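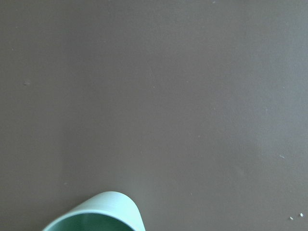

Chambi community centre to reopen its tea room

The tea room at the Chambi Community Centre in Runby will reopen on 22nd December, following a refit of its tables and serving area. The centre has also bought 294 reusable cups to replace the disposable ones used until June.

Visitors are asked to return cups to the serving hatch after use – they will be washed on site. Hot drinks will be served from 3 p.m. on weekdays. Groups wishing to book the room for the new year should apply in writing to the Fivville office.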